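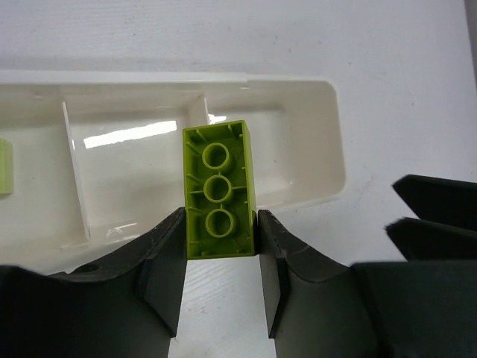 Despina wants to know why a checklist for a grasping study needs comments at all, and whether "pass" wouldn't do. Fair question! My answer is that I ran the first batch with ticks only, and when the results went odd in February I had a lovely column of ticks and no idea what I'd been looking at. So now I write things down, and you get to read them.

PRE-RUN CHECK, BRICK REGRASP STUDY
Rig: Grakitz bench, wrist camera view on

1. Emergency stop pressed and released, arm stays put until re-enabled.
Pass. Do it with your own hand, please, even if Thanasis swears he did it at lunch.

2. Finger pads.
Pass with comment. Scuffs and light dust on the dark fingers, and I can see little scratches on the right one. I've left them alone, because if we polish halfway through the study the friction changes and we've got two studies.

3. Grip on a single brick, held upright, open underside towards the camera.
Pass. Green one, pinched at its bottom end between both pads. I like this view for the method as the three tubes inside make a tidy line to judge tilt against.

4. Tray position.
Pass. Tape marks are Evangelia's, don't move them (I moved them once).

5. Glare.
Comment. Bright patch on the glossy tray floor, right behind where we work. The Idia tracker has mistaken that sort of thing for an edge before. Flagged, lamp not touched.

6. Force limit matches the run sheet.
FAIL, then pass. It was still on the old value from Skosetness. Changed it, saved it, read it back aloud like a pilot.

7. Hands and sleeves clear, door sign out.
Pass.

8. Log started before first grasp.
Pass. The full set is 2145 grasps and the analysis only wants 2000, so we can throw some away, but I'd rather not start with the first 48 like last time.

Started the run at 11, Nektarios on the stop button. Next check after the break, and whoever does it, write more than "ok"!

Recent notes
Why we regrasp before placing
Tsakiris pads: wear after the pilot
Force limits and who changed them
Tilt scoring, second attempt

We use cookies to remember your settings. Accept / Manage choices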